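Sorting and Stacking with Plain Wooden Blocks
Project report, Lamisi Bonsu and Mārtiņš Paulauskas
2023-06-10

1. Purpose
Our project looked at how simple a block set can be and still give a child enough to build with. The Panier set from Petrauskas has 105 pieces in a canvas bag, and we wanted to know which shapes get used and which stay in the bag. We worked at the Greltedside study room, on the large white table.

2. Materials
The blocks have no paint. We chose a few basic shapes to start with and laid them well apart, so that each could be judged by itself before any building was done.

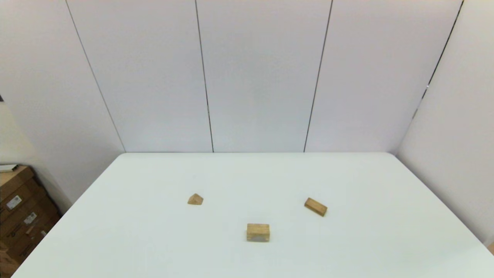
3. Table surface
A block tower depends on what is under it. We compared the white table with a carpet tile and a cork mat from the Vorkton shop. The table was the easiest to build on. Towers on the carpet tile leaned after the second or third block, and the cork mat curled at one side. 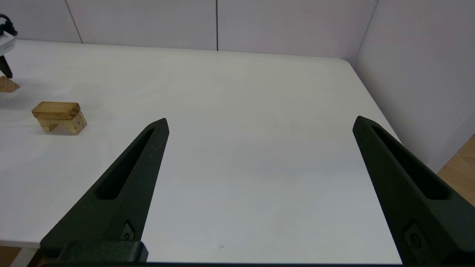 Figure 2. The white tabletop, with its rounded corner toward the right.

4. Results
Over 2 weeks in January we wrote down 474 block placements. Long bars and cuboids made up most of them. Wedges were used mainly as roofs, and were often the last piece added.

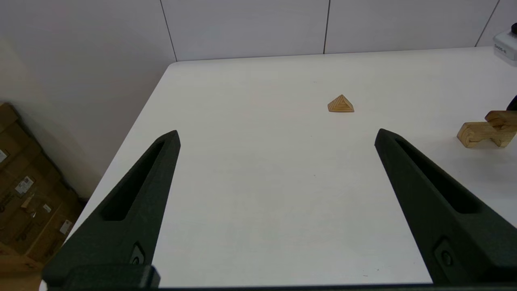
Pointed shapes were the hardest to plan for. A cuboid can go at any level of a tower, but the pyramid ends in a point and leaves no flat place for the next block. Its striped grain follows the triangular faces, and Lamisi used the stripes to check by eye if it was sitting straight. We recorded it only as a top piece.

5. Further work
We would like to reach 1000 placements and include younger builders. We also need a better scoring sheet, as ours had no column for blocks laid on their side.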